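Marloes Michiels
October 28, 2020

1/18
Five years ago I moved to a new country with two suitcases and one folder. Last month I tried to find my rental contract and I needed a whole evening. So I have changed how I keep paper at home. A long thread, make yourself a tea.

2/18
First my situation, so you can compare. Two adults, one flat, no scanner, one drawer which did not close any more. Letters come in three languages. I read one of them well, one slowly, and for the third I must ask my neighbour Eulalia.

3/18
I put everything from the drawer, the folder and three shoeboxes in one pile and I counted. It was some 2,000 sheets. I had expected a few hundred. A lot of it was the general conditions of insurances that I do not have since long ago.

4/18
Mistake number one: I started to read. Please do not read during the first sorting. I found the letters from my grandmother and then it was dark outside and the pile was the same.

5/18
The second day I made a rule. Each paper gets a short look and goes to Keep, Ask or Out. Ask is for the language I cannot read and for everything with a stamp on it. I am a little afraid of stamps.

6/18
The place matters more than I believed. On the bed the piles slide. On the floor my knees complain. A glossy table gives back the lamp in your eyes, and after an hour you get a headache from all the white paper.

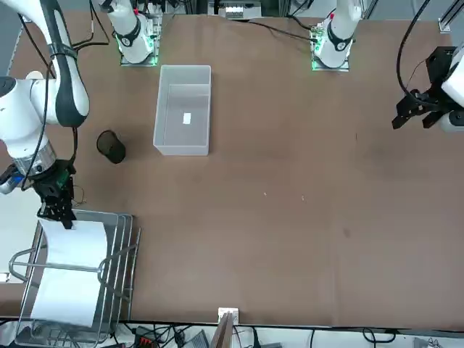

Matte and brown, my favourite sort of tabletop for paper.

7/18
If your table is glossy, lay an old bed sheet or packing paper on it. Take a dark colour if you can, because then you see the small receipts. I lost a receipt on a white tablecloth and found it when I shook the crumbs out of the window. It is now in the garden of the ground floor.

8/18
Staples. I took out all the staples from the things I keep and now I regret it for the contracts. Page four of one contract was with page four of another one. Leave the staples in contracts. Take out only paper clips, they make rust marks and they catch the next sheet.

9/18
What did I keep? Everything about the flat, work contracts, payslips, tax, diplomas, medical results, and the papers for the sewing machine because it still has a guarantee. For how long you must keep tax papers, please look at the rules of your own country. I was wrong about mine.

10/18
Now the part that I think is useful for most people: the new post. The old pile was terrible but it was one time. The new post comes every day and it makes the next pile. Before, it went on the fridge, on the stairs, in my bag, and once in a cookbook (the water bill, between soups and salads).

11/18
So all the post goes in one tray, and only in that one. Mine has low walls and this was a choice. In a deep box the letters are going to sleep. In a shallow one they start to slide and hang over the side quite soon, and then you see that it is time.
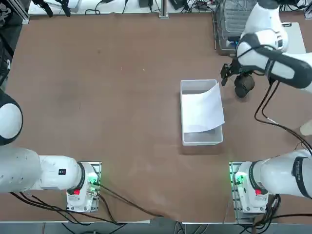
12/18
Opening. I open the post when I come in, with my coat still on. Envelopes go in the bin directly, but look first if the date on the stamp is important. With a fine or an official letter it can be, so in this case the envelope stays with the letter.

13/18
I write in pencil on the top right corner what I must do and before when. "Pay, 18 June." "Call, ask for Mr Collet." When it is done I make a tick and put it in the folder. Pencil is good because sometimes I must send the same sheet back and it should be clean.

14/18
Folders. I bought 37 of them in a closing sale, and that was silly. I use eight. The names on them are in the language of the letters and not in my own language. Otherwise I stand there with a letter in my hand and translate the word for "council tax" in my head.

15/18
Some replies already, so I answer in between. Justinas asks why I do not make photos of everything and throw the paper away. For receipts I do. For contracts and diplomas I was asked for the original two times this year, so these stay. But for the manuals, yes, he is right, you find most of them online.

16/18
Timothée wants to know about the letters of my grandmother. They are in a shoebox with a ribbon, not in a folder. I read one or two when I have time. She complains in nearly all of them about the price of butter and about her sister.

17/18
After two weekends and several evenings I have 200 sheets that I really keep, plus the shoebox. The rest went to the paper bin, and the pages with account numbers I tore by hand in front of the television. A small shredder would be faster. If somebody has one that does not make the noise of an aeroplane, please tell me the name.

18/18
Things I have not solved: papers bigger than A4, the school drawings of my nephews, and the bank that sends me the same letter two times, once for me and once for "the household". For the drawings I am thinking of a flat box under the bed. Suggestions are welcome, also in Dutch or French.

Addition, because several people ask: yes, the drawer closes now. There are batteries and string in it. The rental contract is in folder number one, with its staple.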